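Proceedings > Workshop Papers > Section 4

4.2 What the Belness open day did and did not show

We attended the Plutex open day in Belness in December as ordinary visitors, with no say in how the demonstration was set up. The task was cup handling with a two-finger gripper at a white table. Figure 3 gives two wrist views. 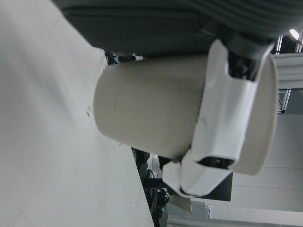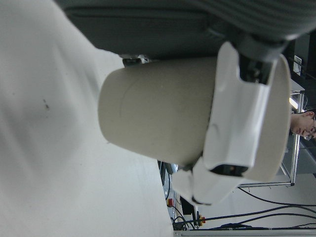
Figure 3. Wrist views from the demonstration, both with the cup held between the two white fingers.

The host told us that 32 of 35 attempts that morning had gone well. We were given no log, and the host's idea of "well" was never written down. We watched for around 2 hours and saw long breaks between runs, which the handout does not mention. It is hard to know whether attempts stopped during those breaks were counted — our guess is that they were not.

A cup like this is also an easy load. Plutex compares its results with the Šimek trials, but those used 4 fill levels and a fixed rule for dropping a run. The Plomus handling test would have been a fairer match, and we asked why it was left out. The reply was that it takes too long for a public event. That may be so, but the same figure appears in the company's printed summary with no such warning. We therefore leave it out of Table 2.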